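Sorting Small Hardware into a Drawer Organizer

Start with the organizer empty and set on a flat surface at bench height.
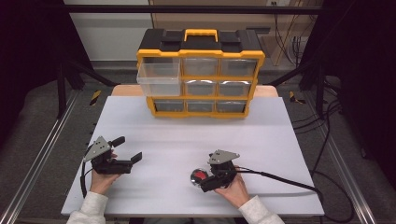
Before anything goes in, pull each drawer out and push it home again. A drawer that sticks now will stick worse when it's full of screws.

1. Tip your loose hardware onto an old baking tray. Mine came to 2,285 pieces after three years of odd jobs at the Rillthorpe house, so allow an evening.

2. Sort by type first (wood screws, machine screws, washers, nuts, wall plugs), then by length. Don't bother with colour or finish yet.

3. Give the bottom row to the heavy stuff. Bolts and large nuts up top make the case want to tip when you lift it by the handle.

4. Fill each drawer to two-thirds. With 8-gauge screws I stop at 300 to a drawer and keep the extras in a jar.

5. Label the drawer fronts with size and length. Masking tape and a marker are fine. Paper labels fell off mine by March.

6. Anything you have fewer than 36 of can share a drawer in small zip bags.

Carry the case level. Clear drawers like these slide open if it leans forward, and picking washers out of gravel is slow work.

Next page: storing drill bits and drivers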